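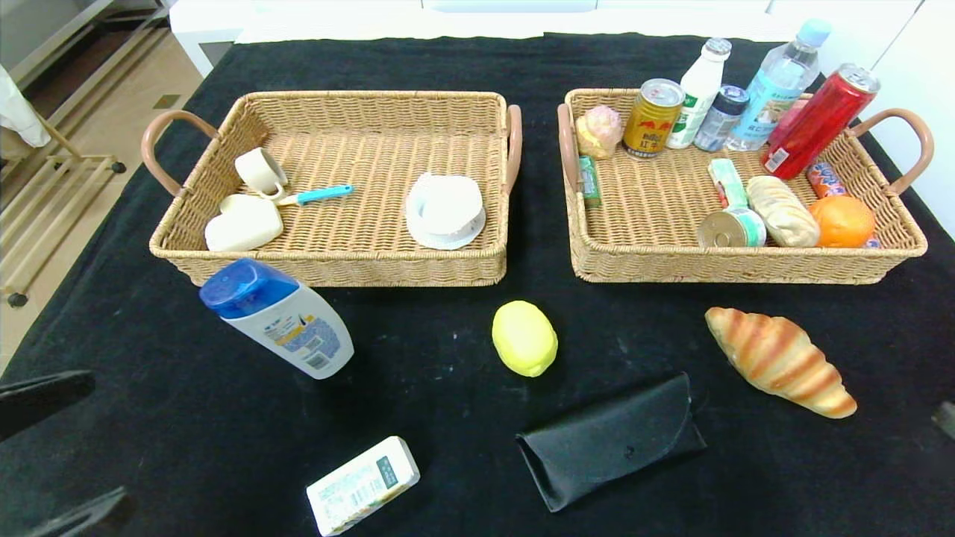 Skarphéðinn Ladefoged remarked that sorting had never worn him out, but the bending had.

4.2 What changed at the packing bench

We heard this often at Mavamwood! Of 40 packers, 16 asked for more say over which items the arms take.
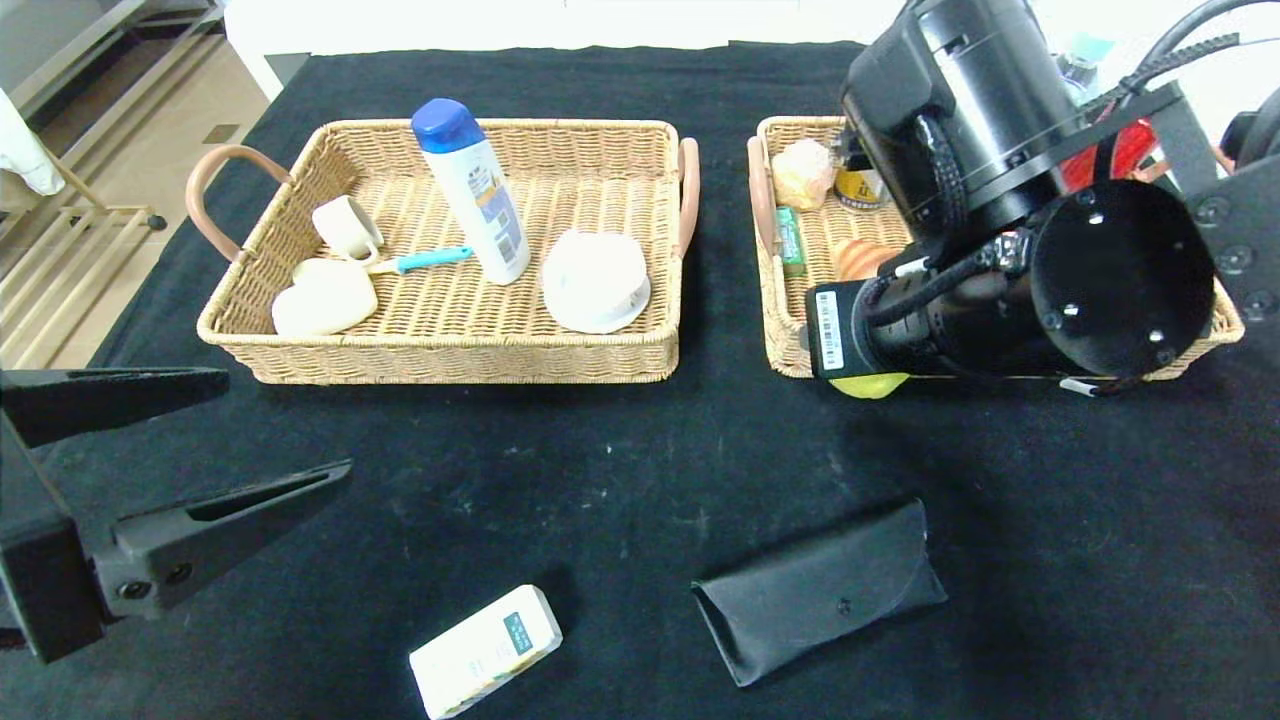
One packer wrote that she now spends mornings checking orders — and likes it — but misses talking across the bench.

Her point shaped our next round of interviews, held in February.

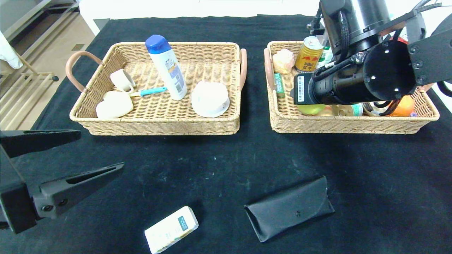 Figure 3. Sorting task: household items and food in separate baskets.

Staff set the pace themselves, and the slower setting proved a real favorite.

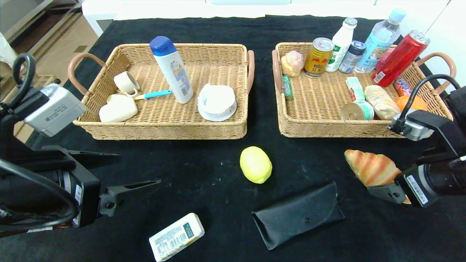 Breaks moved too, to whenever an order closed.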